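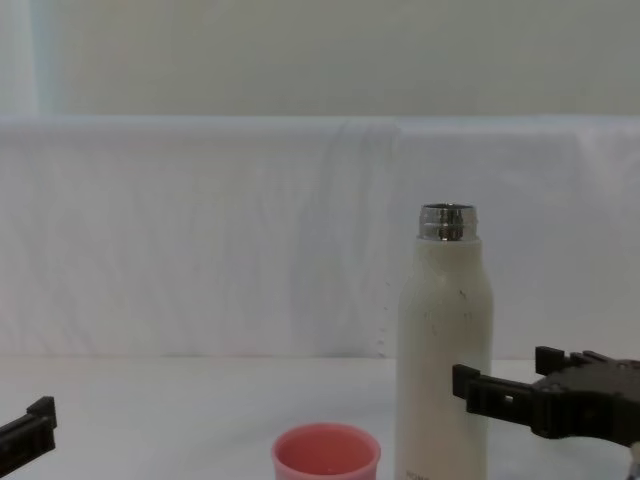
Two-armed robot learns pouring from uneven demonstrations

Platunent, February 17, 2019

A research group at the Platunent lab has released results from a study on teaching a two-armed robot to pour from a bottle into a cup. The method, called Stamamance, is meant to get more use out of demonstrations that vary in quality, including ones where the person guiding the arms hesitates or has to correct a bad grip.

Most work of this kind starts by cleaning up the training set. Someone goes through the recordings, keeps the good ones and throws out the rest. The Platunent group kept nearly everything. Its set holds 980 demonstrations, recorded at the lab's Sirkcombe building, and 112 of them contain at least one clear mistake, such as a grip that slides along the bottle or a tilt that begins before the opening is over the cup.

Stamamance splits each recording into short pieces and scores every piece separately. A demonstration that goes wrong at the tilt can still have a useful reach and a useful grasp, and those parts are kept at full weight. The parts with mistakes stay in the set at a low weight, together with whatever the person did to recover.

The scores come from a second, smaller network. It looks at views from a chest-height camera and from cameras near the grippers and estimates how much closer to finishing the task the arms are at the end of a piece than they were at the start. The group labeled a small number of recordings by hand to train it.
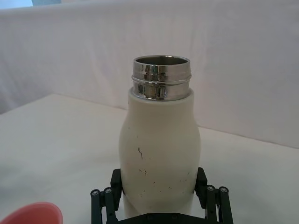 The grasp got the most attention. An insulated bottle with a smooth body and sloping shoulders leaves a two-fingered gripper only so many good places to hold. If the fingers close too high, they meet the shoulder and the bottle can shift. If they close low, the arm has to swing the neck through a wider arc to bring it over the cup. Earlier versions of the controller tended to settle on a height between the ones people had used, and that height was often a poor choice. With the pieces scored one by one, the controller picks one grip height and stays with it.

For the tests, the bottle and cup were set down in 10 layouts, none of which appeared in the training set. The robot made 10 attempts in each. The group compared Stamamance with a controller trained on the same recordings with all pieces weighted equally, and with a third trained only on the recordings that had no mistakes. Stamamance finished the most pours of the three. The controller trained on clean recordings came second. It did well when the first grasp was good but rarely recovered when it was not.

The report says most of the remaining failures came late in the motion. With the bottle on its side, the opening has to end up over the cup, and a small error in the wrist is carried along the full length of the bottle to the neck.
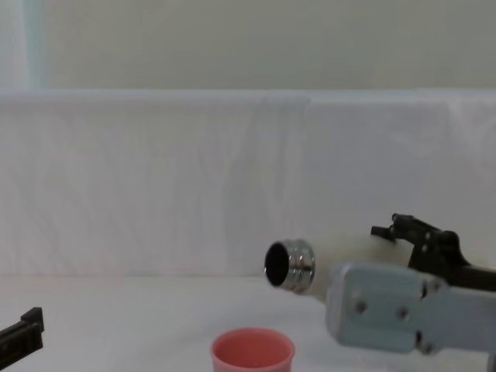 The controller handles this by slowing down once the bottle is past a set angle and checking the position of the opening against the rim of the cup before it tilts further. That check was added after the first round of tests, and the report gives results with and without it. Pours take longer with the check turned on, and the group says it has not tried to tune the speed.

The work also has limits that the authors list plainly. Only one bottle shape was used in training. The scoring network has to be trained again for each new task, and the hand labeling for that takes a few days. The robot does not estimate how full the bottle is.

Training and testing were done with Hidayat, the lab's in-house control software, which handles both arms. A version of the scoring code that does not depend on Hidayat is being prepared and should be posted in March along with the recordings. The next study will cover tasks in which one arm steadies the cup while the other pours.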